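**Ticket: Invoices from Ranley print with the last column missing**
Status: open, waiting on vendor
Priority: was Low, I changed it to Normal, somebody changed it back

**Original report**

Every invoice over one page that comes out of Praltetti loses the "Amount due" column when it's sent to the office printer. One-page invoices are fine. The on-screen preview is fine. The PDF looks fine until you print it, and then the right side of page 2 stops after "Qty."

This started in June, after the update that the release notes describe as "minor layout improvements." I'm told the update can't be the cause. I'd like to know what else changed, because the printer, the paper and the customer are all the same as they were in May.

**What support asked me to try first**

1. Restart the printer. Done. No change.
2. Restart the computer. Done. No change.
3. Clear the browser cache. Done, although I print from the desktop app and don't see what the browser has to do with it.
4. Reinstall the printer driver. Done. No change, and I lost my saved tray settings.
5. "Check that the paper is loaded correctly." It's paper. It was loaded correctly.

**Log, 9:40 a.m.**

Printed the same Ranley invoice from two machines. Column missing on both. I had been assured it was "almost certainly local to your workstation," so that's one theory gone.

Then I saved the invoice as a PDF and opened it in a different viewer. Printed from there, page 1 is correct and page 2 is cut at the same spot. I held the two printouts up to the window, one over the other, and the left margin on page 2 is wider. The table hasn't shrunk. It has been pushed to the right and the printer is chopping off whatever doesn't fit.

**Log, 10:25 a.m.**

Reply from Praltetti support, pasted here so it's on the record: "Please set scaling to Fit to Page." I did. With Fit to Page on, all the columns print, and the type on page 2 is smaller than the type on page 1. That's a workaround. It's not a fix, and I've asked that the ticket not be closed on the strength of it. Ranley's accounts people already send back anything that looks odd, and an invoice in two sizes of type looks odd.
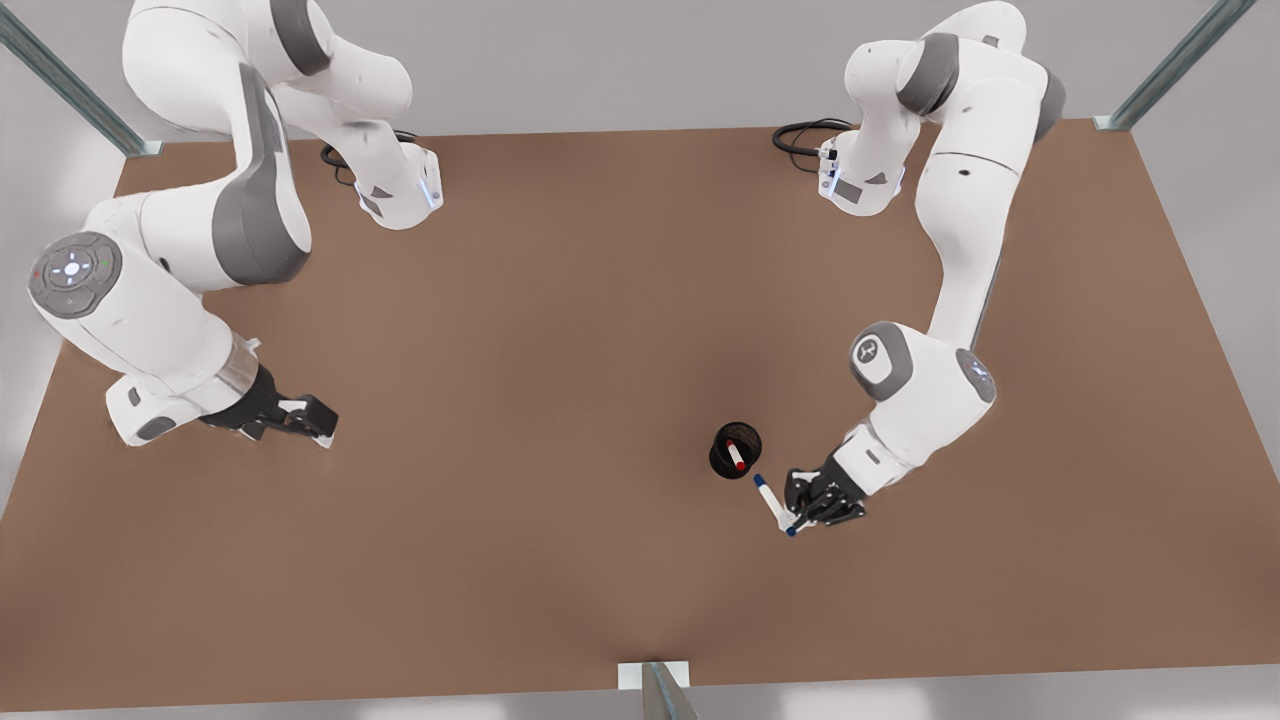 I also asked which page size the template is using, and got a link to the general help page on page sizes. The help page says the template follows the account setting. The account setting says Letter. If that were the whole story I wouldn't be writing this.

**Log, 11:50 a.m.**

Went through the template settings by hand. There's a section called "Continuation pages" that I don't remember seeing before. It has its own left margin, its own right margin and its own page size, and the page size is blank. I don't know what blank means. The help page doesn't say. My guess is that it falls back to whatever the software was shipped with, which may well be A4, but A4 is narrower than Letter, so that alone wouldn't explain the extra space on the left.

Set the continuation page size to Letter and saved. The column came back, minus the last 2 digits of every amount. Better than before, still useless on an invoice.

**Log, 1:15 p.m.**

Changed the continuation left margin from 37 to 12, matching page 1. (The box doesn't give a unit. I'm assuming millimeters.) Printed the Ranley invoice again and everything is there at normal size.

Tried it on other long invoices to be sure:

- Lehtinen, 6 pages: correct on every page
- Brekitz, two pages: correct
- Ranley, last month's: correct, but only after regenerating it. The stored copy still prints wrong.

I never typed 37 into anything. Nobody else in this office has permission to edit templates. So I'm back to the update that supposedly can't be the cause.

**Log, 2:30 p.m.**

Support now says stored invoices "can be regenerated individually as needed." We have 200 of them on this template. Each one takes several clicks and asks me to confirm that I understand the invoice date may change. I don't want the invoice dates to change. I've asked whether there's a bulk option that leaves the dates alone and was told the question has been "passed along."

**Still open**

- Where did the continuation margin of 37 come from?
- What does a blank page size do?
- Will the next update overwrite the margin I just fixed? I've written down all the template settings on paper in case it does.
- Bulk regeneration without touching dates — yes or no?

Please don't mark this as resolved by user. I found a setting that makes new invoices print. The old ones are still wrong, and I'll be checking the margins again after every update until somebody answers the first question.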